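# Tundico sorting bin, reviewed after one semester

25th March

Our robotics club at Embridge bought the Tundico bin in December for the picking project. Students write the code that decides what the arm goes for and in what order, and the bin holds whatever we throw in. It cost $200, which was most of our parts budget for the term.

The sloped walls are the best thing about it. Small items slide back toward the middle, so the arm spends less time trying to reach into corners. The bin is also stiff. We have hit the rim with the gripper twice and there is no crack. 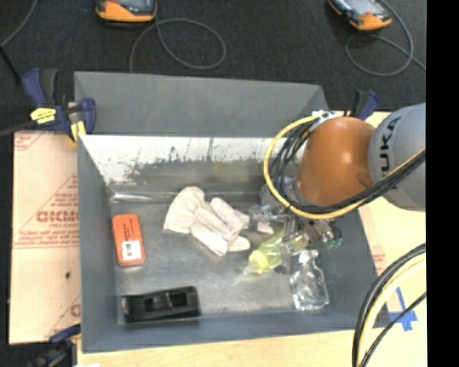
Objects with very different shapes are the hard part of the project. Boxes were working within 2 weeks. Clear bottles and gloves are still giving the students trouble, and the bin does not help with that. The shiny surfaces throw reflections into the vision code, and one team lost 2 meetings to a bottle that was only a reflection.

There are no mounting holes. We use bar clamps on the rim, and they need to be checked before each run. The Mackay bin we had before came with a bolt-down flange, but its walls were straight and the floor flexed.

The bottom scuffs quickly. It makes no difference to picking.

I would buy it again for a club that already has an arm running. For a first-year class I would start with the smaller Lusach tray and save the money.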